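I run the Porkix robotics club, which meets upstairs at the Boychuk building in Clunditz, and we're after new people for the autumn! No experience needed – I joined knowing how to change a plug and very little else.

Our project this year is laundry. Avow (our two-armed robot, named after a long argument) is learning to pick up clothes, carry them and put them down somewhere sensible. It sounds dull until you've watched a robot try to work out which bit of a pair of jeans is the leg. We've got 288 practice runs saved so far and I'd love a lot more before the November competition, so there's plenty to get stuck into.

I need people to drive the arms, people to sort through the recordings afterwards, and at least one person who likes tidying up other people's code (please, please be you). If you'd sooner just come along and crumple shirts for us, that's a proper job too. You should be 16 or over and able to manage one evening a week. Membership is £19 for the term, and that covers tea and biscuits. We have 37 members at the moment, all ages, and most of us are beginners at something.

Avow at work on the washing:

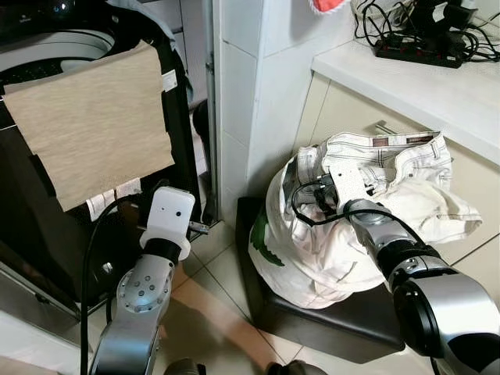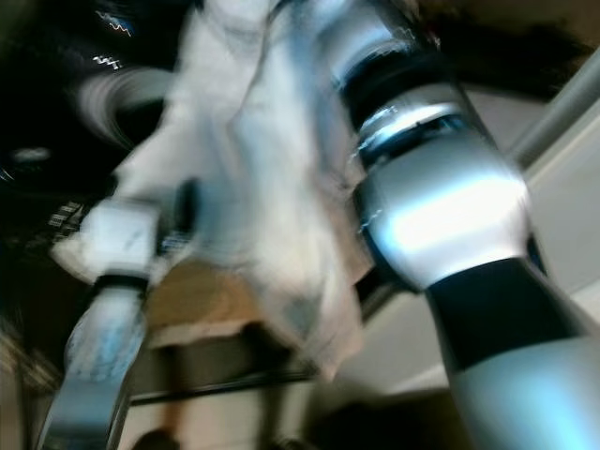
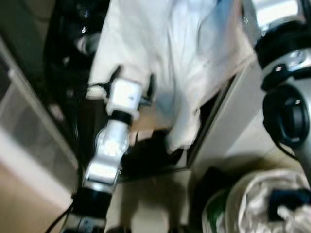

To join, drop me a few lines by 1 October 2019 saying what you fancy doing and which evenings you can't make. I don't want a CV. If you've got old towels or odd pillowcases going spare, bring those as well – we get through loads of them. There's a lift, and the bike rack is round the back by the bins.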